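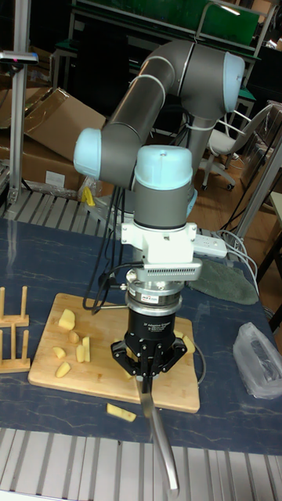 Figure 6.1 Potato pieces on a wooden cutting board, with a dish rack at the left.

Textbooks > Kitchen Basics > Unit 2 > Chapter 6

Chapter 6
Cutting Potatoes
Lorne Friesen

Potatoes are a good first vegetable for knife practice. They are cheap, they are firm, and the cut faces show clearly whether the blade went through straight. This chapter covers the board, the knife, and the basic cuts. Cooking times are in Chapter 7.

Words to know: wedge, stick, slice, chunk, cut face.

A wedge has two cut faces that meet at a thin edge. A stick is longer than it is wide and has flat sides. A slice is a flat piece taken across or along the potato. Anything thick and uneven is called a chunk in this book. Chunks are fine for soup and mash. For frying, cut sticks as close to one size as you can, or the thin ones will brown while the thick ones are still hard in the middle.

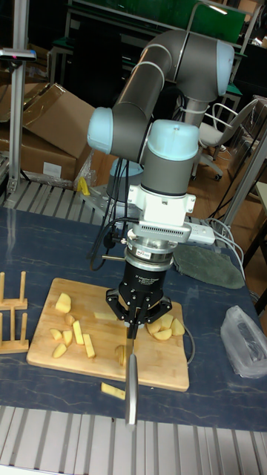

Figure 6.2 Cut potato on a rectangular board with rounded corners.

Set the board flat on the table before you bring out the knife. If it slides, put a damp cloth under it. Leave space on one side for a bowl and move finished pieces into it as you go. A crowded board is the usual cause of uneven cutting in the first lesson.

To begin, cut the potato in half lengthwise and lay each half with the cut face down. The flat side keeps it from rolling. Cut each half lengthwise again for wedges, or into even slabs and then across the slabs for sticks. Keep your fingertips curled back from the blade.
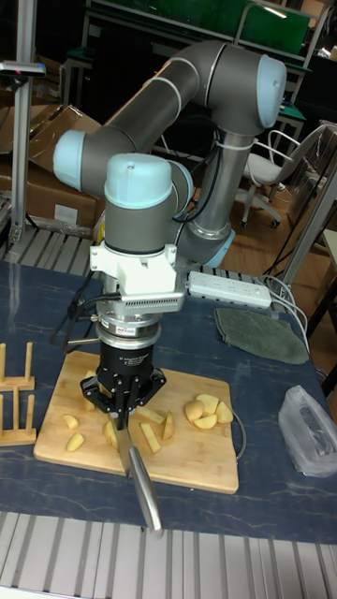
Peeling is optional in all the exercises in this unit. Skin left on helps chunks hold together in a stew, and it saves time. Scrub the potatoes well first and cut out any eyes or green parts. Cut potatoes darken in air, so cover them with cold water if they will wait more than 20 minutes.

Before you start Exercise 6A, read the knife safety rules on page 74. The chart on page 77 gives the size of each cut. You will need two medium potatoes, a board, a kitchen knife, and a bowl of cold water.

Copyright Doucette School Books | Contact | Back to top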